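Home | Visits | Kit Notes | Archive | About

A day at the Kiani open lab in Flandness
2020-09-02 – by Zeeshan Lashari

I have wanted to see the Adon kit on somebody's real bench ever since Carndale put out the first loan sets in February, so when the Kiani lab opened its doors I was on the early train. Visitors went in by groups of 12, and I was lucky enough to get into one that stayed well past its slot.

The Adon is a pair of hand-held grippers with a camera on each. You pick them up, do the job yourself, and what you record becomes teaching material for a robot arm. The kit comes with a setup guide, a calibration card and spare finger pads, and the loan runs 25 days. What won me over is how little stands between you and the work. You squeeze, the fingers close, and off you go!

The task on the bench was bow ties and a tray. I loved that choice. Cloth is miserable stuff for machines, because it folds and slumps and never lies the same way twice, and a bow tie adds a knot and a strap on top of that. The ones I saw were a striped red and a plain dark maroon, a good pairing if you care whether a robot can tell one from the other.
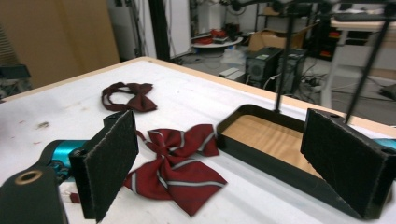
Trying the grippers

They let us all have a turn, and I went back for a second. The fingers are wide and flat with a felt-like covering, and I found them much kinder to fabric than the bare plastic ones I have at home. My first few grabs were awful – I kept pinching the bow when I wanted the strap. By the eighth try I had stopped thinking about my wrist and was just moving ties.

The weight is fine for a short session. I would want to know how it feels after a whole afternoon, and I'd like a trigger with a bit more travel, as small hands have to stretch for it. The setup guide also skips straight from charging to recording, which had two of us flipping pages for the calibration part.
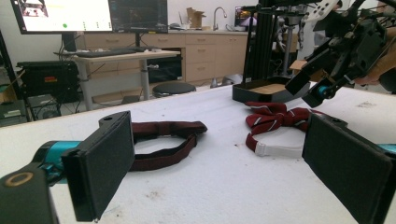
Danish Khattak thought I was being too easy on it. In his view the grippers are the simple half, and a lab should judge the kit by how many of its recordings are still usable once the bad ones are thrown out. Kiani has 2246 recordings so far, and he wanted to see the reject pile before he got excited. Fair enough! I asked at the desk, and they promised to post the figures with their next update.

I still think the feel of the thing matters a lot. If picking up a strap is a chore, people get sloppy, and then the recordings do too. With the Adon I wanted to keep going, and I can't say that of the joystick rig I used last year.
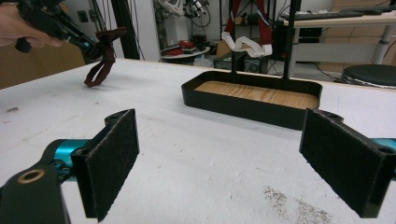
Maroon strap held in the gripper, over the table.

Carndale is taking names for the next round of loan kits, and I put mine down before I left. My plan is to start with socks and work up to shirts. If you have had a set on loan already, write and tell me how the pads are wearing.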